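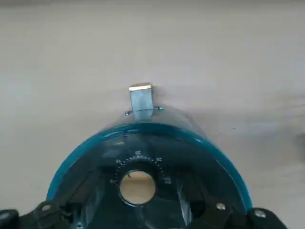 jpaiva_202
Okay, kitchen scrap people, I need opinions. We moved to an apartment in Bernden last month and the city now picks up food waste, but only every third week in our zone. I've been keeping peels in whatever I can find, and the smell by day five is something else. My husband wants to put it all in see-through plastic like that piece with the teal-blue rim, so we'd notice when it needs dumping. I say I don't want to look at old onions while I eat breakfast! Who's right?
– Judite

rcoelho
Your husband, sorry. If you can see it, you empty it. We had a solid crock for years and I once found a whole science project in there.

manaia_l
Hard disagree with Rodrigo. Freeze it! I keep a bag in the freezer door and it never smells, and pickup day is just grab and go. Only downside is my freezer is tiny and there's always a fight over ice cream space. 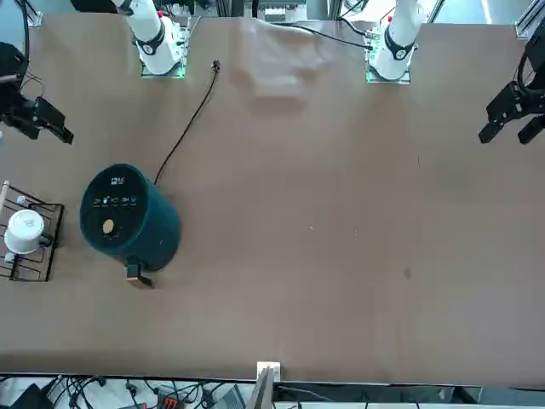 bettencourt_a
Freezer works for one person, maybe. We're a family of six and we'd need a second freezer. What helped us was getting the bucket off the counter and onto its own table by the back door – plain brown top, same cardboard kind of color as the one there, so coffee drips don't bother me much. Newspaper in the bottom, coffee grounds on top, lid on. It goes out when it's full and I don't think about it.

jpaiva_202
Aníbal, no back door here, we're on the fourth floor :(

rcoelho
Balcony?

jpaiva_202
A very small one, and it gets full sun. August is going to be brutal.
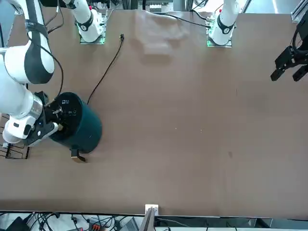 lourenco_fig
Full sun is a no from me, you'll get maggots, ask me how I know. Keep it indoors, and get something upright with a real lid. Dark teal with a black lid, like that bin, would look fine in most kitchens and Judite wouldn't have to see her onions. I paid 248 for a fancy Dravow with a filter and regret it, the filter was useless after a month.

manaia_l
248!! For a bucket!

lourenco_fig
I know. My wife brings it up at dinners.

jpaiva_202
Lol. Okay, trying the newspaper thing first, and maybe one small bag in the freezer for fish stuff only. Does anybody know if the city takes paper liners?

bettencourt_a
They took ours. Plain paper only, nothing shiny.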